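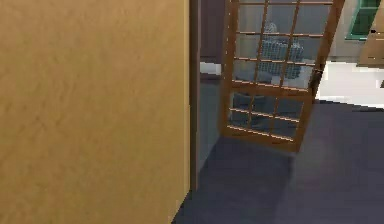
Simulated doorway from the Ocampo practice flat. Render: Emiliano Gallardo / Clatov

I have spent most of April thinking about doors, and I can't remember when I last enjoyed my job this much.

The occasion is a set of house rules. We are a small team at Clatov, teaching home robots to get about in simulated flats before they are let loose in real ones, and until this spring our idea of good practice lived in people's heads. Olga Lucero knew which flats were broken. Emiliano knew which results had been run twice. If you wanted to know whether a robot was allowed to touch a door with its elbow, you asked whoever was nearest the kettle and got a different answer after lunch. So we wrote it down. The first draft ran to eight rules on 2 pages, and I think other groups should try the same thing, and should start where we did, with the doors.

Why doors? A door is where all the loose thinking in a test comes out. Take the one at the top of this page, a brown-framed door full of small glass panes, standing open at an angle with a bright white floor beyond it and a dark one on the near side. For a person it is nothing, you walk through with a tray in your hands. For anyone writing a standard it is a feast! Does the robot count as having passed when its base is over the line between the floors, or when the whole arm is clear? May it nudge the door wider? If it brushes the glass, is that a failure, a warning, or fine?

We used to score all of that with one word, "success". A run was a success if the robot ended up in the next room. I went back through 828 of our old door runs, reading the contact logs, and in 600 of them the robot had touched the door on its way. Every single one was down as a success. Some of those touches were feather-light and some would have had a real pane out on the floor. The score couldn't tell them apart, and so neither could we.

Our first rule, then, is that contact gets reported next to success, always, in the same table and the same size of type. I love this rule. It cost us an afternoon of work and it changed what people argue about at their desks.

The second is about glass, and it came from Pilar Troncoso, who used to fit windows. Her point was that panes are two problems in one. You can see things through them that you can't reach, and you may see things in them that are somewhere else entirely. Look through the door in our render and there is something pale and quilted in the panes, upholstery of some kind by the look of it, and from that view alone I wouldn't swear to whether it is behind the glass or reflected in it. If I wouldn't swear to it, a robot shouldn't be allowed to either. So the rule says: anything detected through or in glass is marked as unconfirmed until it has been seen from a second position with no glass in the way. It slows the robots down a touch. Good.

Third, and this one is still being fought over, every simulated flat has to carry a short note saying what is not true about it. Plain sentences. "Doors have no weight." "Handles do not turn." "Glass cannot break." Graciela Daza thinks this will put customers off. I think it's the most useful page we have ever produced, and the customers I have shown it to read it before anything else. One of them, from Plideo, took a copy away and wrote a better one for their own warehouse models, with a whole paragraph on what their shelves get wrong. I was delighted and slightly jealous.

There is a fair objection to all this, and Facundo Valdebenito makes it better than anyone. Rules written early tend to freeze whatever the people in the room happened to care about. We care about doors, so we get door rules, and meanwhile stairs and pets and wet bathroom floors go unwritten. He is right. When we tried our draft on the Draken flats, which have sliding doors throughout, half of the wording made no sense at all. "Swing" was everywhere. We had to start that section again.

But look at what happened there. We found out in a morning, by reading, that our standard was too narrow. With the old unwritten habits we might have gone years. A written rule can be wrong in public, and someone can put a line through it, and I find that tremendously cheering.

The stairs section is mine, and it is late. I have got as far as defining a step, and Olga has already sent it back with questions about door sills.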